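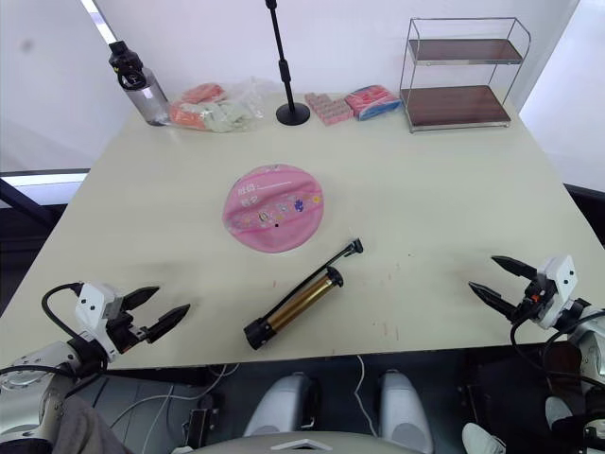
Dedard hand pump, gold: review

Rating: 4 out of 5
Reviewed by Aurora Morais

I bought this pump in August along with a small pink basketball for my niece, who wanted the one with the cartoons on it. The ball ships flat. The old pump in our garage had a bent needle, and I didn't feel like hunting for another one, so I ordered the Dedard from Trullow at the same time. Both came in one box. The pump was $26, more than I planned to spend on a pump.

What it is

A plain hand pump with a metallic gold barrel and a black T-handle. It comes with 2 needles and a folded instruction sheet that you can skip. There is no gauge. There is also a black version for the same price, and I only picked the gold because it's easier to find in a gym bag.

Pumping up a ball

Wet the needle first. The sheet leaves this out, and it matters more than anything it does say. Push the needle straight into the valve, keep one hand on the barrel, and work the handle with the other. The handle is wide enough for an adult to get a full grip on, and it doesn't dig into the palm the way a round knob does.

My niece's ball took 35 full strokes from flat to a decent bounce. A full-size basketball took a lot more and my arm noticed. The first few strokes on a flat ball feel like nothing is happening, then the sides start to lift and each push gets a little stiffer.
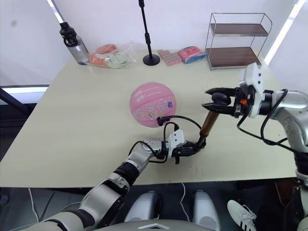 The stroke itself is smooth. My last pump, a Jullow, squeaked from the first week and had to be oiled twice a season. This one has been quiet so far. I do not have a good way to measure how much air gets past the seal, but when I hold my thumb over the end and push, the handle stays put.

With no gauge you go by feel, or you check with a separate one. For a child's ball I press with both thumbs and stop when it gives slightly. For a team ball I would want a real reading. I used a Gashi gauge for that and had to let a bit of air out, so it is easy to go over.

Things I don't like

There is no place on the pump to store the spare needle. Mine is taped inside a drawer, and I expect to lose it.

The gold finish picks up fingerprints. They wipe off with a dry cloth.

It is also a two-handed job, and the ball will roll if the table is at all slippery. A folded towel under it helps. Smaller kids will need someone to hold things steady for them.
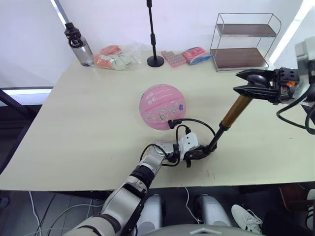
The needle can also bend if you lean on the pump at an angle, same as any needle pump. Go in straight and come out straight. I have left mine alone between uses and it still threads on cleanly.

Long-term use

The Trullow listing says the pump is good for 400 balls. I have done maybe a dozen, including two soccer balls and a volleyball that belongs to the neighbors, so I can't speak to that number. Nothing has come loose.

Would I buy it again

Yes, for basketballs and anything else with a needle valve. Don't get it for air mattresses or pool toys. It doesn't come with the wide nozzle for those, and you'd be pumping all afternoon. If you coach and have a whole rack of balls to fill, get a floor pump with a gauge.

Pros: smooth stroke, comfortable handle, quiet
Cons: no gauge, no storage for the second needle, shows fingerprints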